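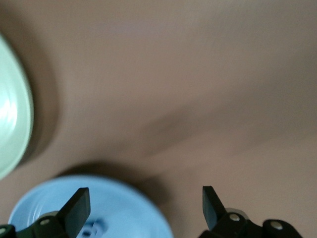 Mekdes Gashaw

Journal > Volume 6 > Street Trades > Full text

We use cookies to remember your reading settings. Accept | Manage

3. The band tailors of Stusetti Lane

3.1 A trade with a season

Walk into Stusetti Lane from the bus stand end and the first thing you meet is gold braid, whole spools of it hung on nails outside the doors. The lane lies in the old market quarter of Tistden, and for as long as any of our tailors can remember it has dressed the city's wedding bands. Our street survey listed 261 businesses in the quarter. The band tailors are a small group among them, but what a lively one! They cut tunics, cover caps, stitch shoulder boards and, when a drummer splits a seam on the way to a procession, mend him on the spot while the rest of the band waits outside and plays.

We held 62 interviews with tailors, bandmasters and braid sellers. Most took place in July, when weddings are few and people have time to talk (and to argue about the right shade of red, a subject we could happily have given a paper of its own). The slow months are when the real planning happens. Bandmasters come in with last season's tunics over one arm and a sketch on the back of a bill. Kimutai Okoth, who carried out the interviews with me, began asking to keep copies of these sketches, and they became our best source on how a uniform gets its look.

A full order for a large band can run to more than 60 tunics. No single shop takes that on alone. The cutter who wins the order passes collars to one neighbor and trousers to another, and settles up after the bandmaster pays. These debts are seldom written down. One cutter recited his to us from memory, back through three seasons, without putting down his chalk.

Names matter too. A band's name goes across the back or over the pocket, and the lettering is the part customers fuss over most. Some want the plain block style that Cho Brothers made popular in the lane, others a curly script with a shadow line. Spacing is worked out by eye, and a long name on a narrow chest is a real test of skill.

Figure 1. Foam letters and three round plates on a brown paper-covered table.
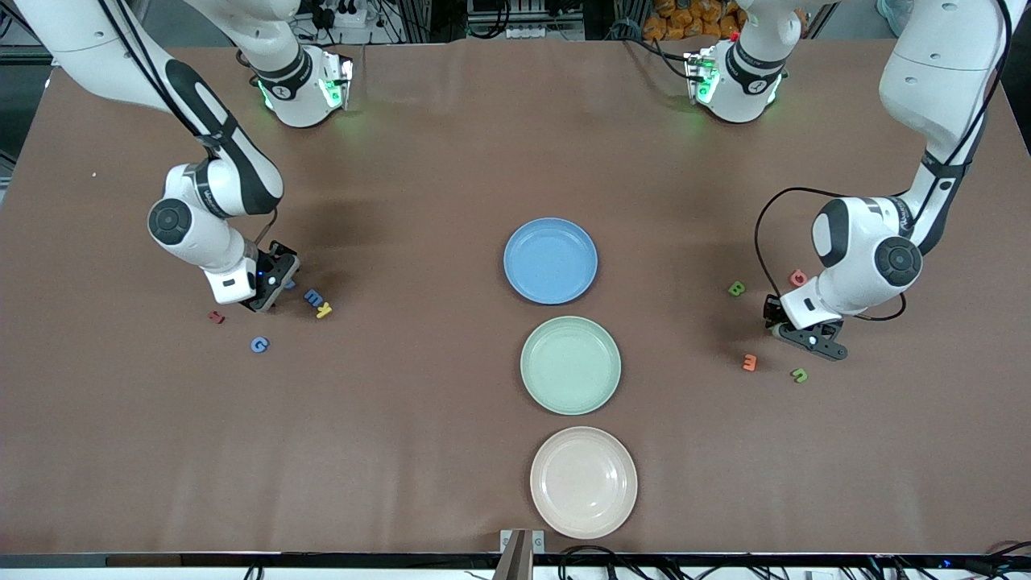 3.2 Learning the work

Apprentices start on buttons. After that come cap bands, then braid, which has to be eased around a cuff so it lies flat. Lovely Galang, the youngest tailor we met with her own counter, learned braid from an aunt and now teaches two cousins. She let me try a cuff. It puckered badly, and she unpicked it in less time than it takes to write this sentence.

Last updated 1 November 2021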